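**Wasser, Becher, Startnummern: häufige Fragen zum Brikville-Lauf**

Stand: 11. März

**Wie lang ist die Strecke?**
29 Kilometer, von Brikville über den Sang hinunter nach Vernevdale. Dazu kommen 800 Höhenmeter, die fast alle auf den ersten Teil entfallen. Wer das Profil im Anmeldeformular übersehen hat, lernt es am Start kennen.

**Gibt es eine kürzere Variante?**
Ja, die Sang-Runde mit 6 Kilometern. Sie heißt bei uns offiziell »Genusslauf«. Der Name stammt von jemandem, der sie nie gelaufen ist.

**Wo bekomme ich etwas zu trinken?**
An zwei Stationen: auf dem Sattel und an der Brücke vor Vernevdale. Ausgeschenkt werden Wasser und Tee, beides in Pappbechern. Den Tee verteidigen wir nicht, wir kochen ihn nur.

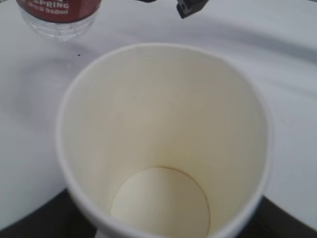

*Pappbecher, noch ohne Tee.*

**Darf ich den Becher mitnehmen?**
Bis zur nächsten Tonne, gern. Im Wald hat er nichts verloren. Wer beim Wegwerfen gesehen wird, bekommt 2 Strafminuten und die Blicke der Streckenposten.

**Wie funktioniert die Zeitmessung?**
Mit dem Tronard-Chip am Schuh. Bitte am eigenen.

**Kann ich meinen Startplatz weitergeben?**
Bis Anfang September, danach nicht mehr. Auch nicht an den Schwager.

**Wird bei Regen gelaufen?**
Ja. Bei Gewitter warten wir im Zelt, dort gibt es dann wieder Tee.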